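Ticket 137: emails from the booking form not arriving
Opened by: Lena Pawlak
Assigned to: Radosław Kaczorowski
Status: closed

Lena, first message

Hi Radosław! Sorry to land this on you on a Monday. People keep telling me they've filled in the booking form for the Dirnville choir workshops and never had the confirmation. The form says "thank you", the booking turns up in my list, and then no email. Mitra Ghasemi tried it from her home address and got nothing, not even in junk. Roman Nowakowski tried it from his work one and got it twice, which I can't explain at all.

Nothing has changed on our side that I know of. We moved the site over to Hostano in January and it was fine after that, I'm nearly sure.
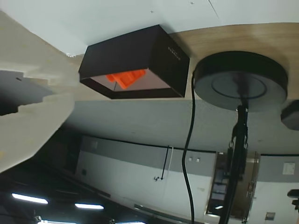 Radosław, first look

Thanks Lena. I've been through the form settings and they look sensible, so I've left them alone. The form hands its messages to the web server and the web server sends them itself, with your workshop address as the sender. Plenty of mail providers don't like that any more. I sent 20 test bookings to different accounts this morning and 7 never turned up, all of them at the same two providers, so it's fairly clear who is being fussy.

The double one for Roman is a separate thing. His address is in the form twice, once as the person booking and once in the old "also notify" box from when he ran the tenors. I've taken him out of the box. Please tell him I wasn't being rude.

Could you tell me who looks after the domain name? It isn't in the Hostano account.

Lena

Oh no. I think it's still with Fortin, from the very first website, and the login belonged to Roman Witkowska (the other Roman, I know, it's a nightmare on the phone). I've rung and he's going to dig it out tonight. He did ask whether we could just print a paper form instead, and I must say I was tempted.

Radosław, what I changed

Got the login, thank you both. I've added the Hostano mail server to the sender record at Fortin, switched on signing, and set the form to send through a proper mailbox with a password — the bookings one, so replies will come to you and not vanish. I also found an old record pointing at Zosa, which I gather was the newsletter people used years back, and deleted it.

These changes take a while to get round, so please don't test anything until tomorrow or we'll both end up chasing shadows.
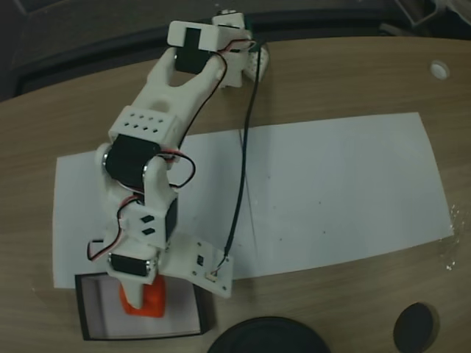 I've put the new mailbox password in your password manager under "bookings". If you ever change it, change it in the form's settings as well or the emails will stop again and the form will carry on saying thank you as if nothing's wrong.

Lena, next day

Mitra's came through in under a minute! I had four other people try and they've all got theirs, one each. Two of them had to fish it out of junk, but I can live with that for now.

What do I do about the people who booked last week and never heard?

Radosław

Open the bookings list, tick the names and choose "resend confirmation". It goes out through the new mailbox. I'd do them a few at a time so it doesn't look like a spam run. For the two in junk, ask them to mark it as safe and it should settle down.

Closing this one, but reply here if it starts up again and it'll reopen.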